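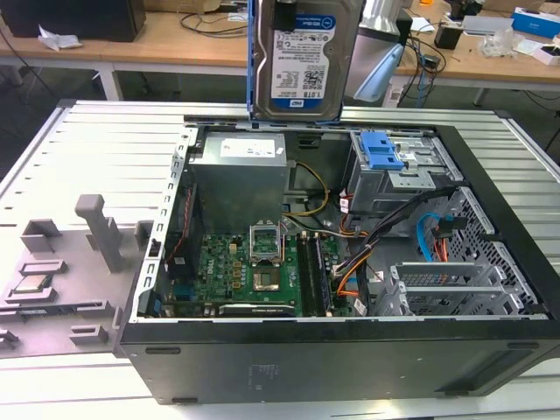 Bench 4 check, opened desktop towers
Dorkero repair room, 19 January 2022
Checked by: Tahira Ghumman

Power cord unplugged from wall: Yes. I followed it to the end this time.

Side panel off and lying flat: Yes. Also serving as a parts tray for the processor. Use a proper tray, please.

CPU socket: Open, frame up. Cover it before anyone brings toast.

Hard drive: WD Blue, 1.0TB, in its blue caddy, standing on end. Lay it down. It is not a trophy.

Wrist strap: Stepan says he "feels grounded." Fail.

Loose screws: None found, so check the floor.

Recheck: Kwesi Akpalu, before lunch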